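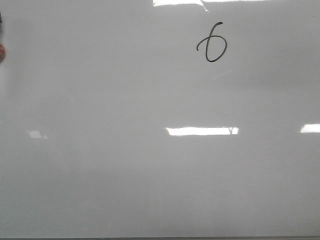 Guides > Student Robotics > Board Writer > Section 7

7. Writing a digit on the whiteboard

7 min read

This section covers the first writing exercise for club members using the Dravia arm kit. Finish Section 6 (homing and workspace limits) before you start. Work in pairs, with one person at the laptop and the other next to the stop button.

Before you begin

You need a dry-erase board, one black marker, an eraser and the digit files from the Negussie folder on the club drive. Start with the 6. It is a single stroke with a curve and a closed loop, and it will show most setup errors on the first try.

7.1 Load the marker

1. Set the arm to HOLD and wait for the status light to stop blinking.
2. Take the cap off the marker. Put the cap in the parts tray.
3. Open the gripper from the laptop. Do not pull the fingers apart by hand.
4. Hold the marker between the fingers with the tip clear of them, then close the gripper at grip setting 28.
5. Let go and tug the marker lightly. If it slides, open the gripper and repeat step 4.
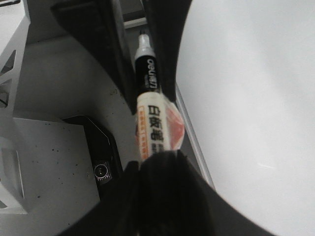
Fig. 7-1. Marker held in the gripper fingers.

CAUTION: Keep your hands out of the gripper while it is closing. Tell your partner before you send any close command.

NOTE: Use dry-erase markers only. Check the label each time, especially if the marker came out of the mixed box.

7.2 Set the board height

1. Jog the arm to the start corner using the slow speed.
2. Lower the marker in single steps until the tip touches the board.
3. Save this position as BOARD_ZERO.
4. Raise the arm 20 mm and save that position as TRAVEL.
5. Repeat the touch test at the other three corners. If one corner is off, shim the board and start again from step 1.

7.3 Run the digit

1. Wipe the board and let it dry.
2. Open the digit file and set the stroke speed to 680. Leave the other values alone.
3. Press RUN. The arm moves to TRAVEL, goes to the start point, lowers the marker and draws.
4. When the stroke is finished, send PARK. The arm should be up and well off to one side before anyone leans in to look at the result.

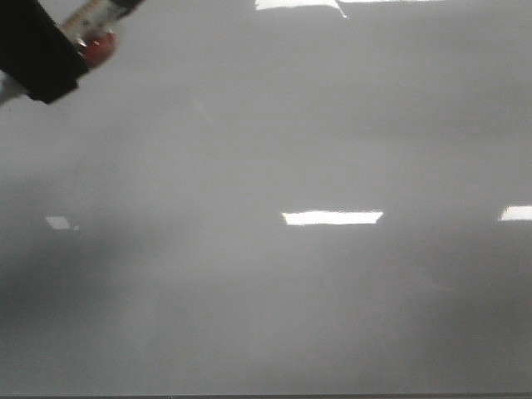

Wait for the laptop to show PARKED as well, because the arm can pause partway if the cable catches. After that you can erase the board or take your measurements for the log sheet.

CAUTION: Do not erase while the arm is in RUN or HOLD.

7.4 If the digit comes out wrong

Line is broken or very light: the tip is too high. Redo 7.2.

Tip squeaks or the line is fat: the tip is too low. Raise BOARD_ZERO by one step.

Loop does not close: the marker moved in the grip. Redo 7.1 and check it with a tug.

Digit is mirrored: the X axis is flipped in the Halamex settings page. Ask a mentor before changing it.

Log every run, including the bad ones. Teams entering the Kilmont meet in February hand in the log with their code.

Last updated 16 September 2024

Related
Section 6: Homing and workspace limits
Section 8: Writing two digits in a row
Making your own stroke files
Log sheet (printable)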